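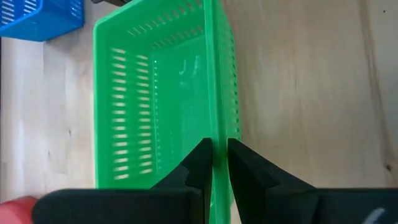
Stoltton Slotted Basket, Rectangular

General-purpose open basket in plastic, for sorting and short-term storage on shelves, benches and tabletops. Colors: green, blue.

Construction
Rectangular body with rounded corners. The rim is a raised lip and serves as the grip on all sides. Walls are slotted for airflow and a partial view of the contents. The floor is smooth and wipes clean with a damp cloth. Items narrower than the wall slots (pins, small screws) should go in a closed tray - see Hunent inserts, sold separately.

Use
Place on a flat, dry surface. Do not lift by one side when loaded. Maximum load is 5 kg, evenly spread. Empty baskets of the same size nest; loaded baskets do not stack.

Care
Hand wash in warm water with mild soap. Rinse the slots from the outside and drain upside down. Not suitable for dishwashers, ovens or microwaves. Long exposure to direct sun will fade the color, blue faster than green.

Ordering
Item 259, single basket
Item 539, pack of 2, same color
Mixed-color packs were discontinued in June. To get both colors, order two singles. Trade orders: contact Nafula Mosoti at the Stoltton sales desk and state color and quantity.

Page revised 28 Sep 2025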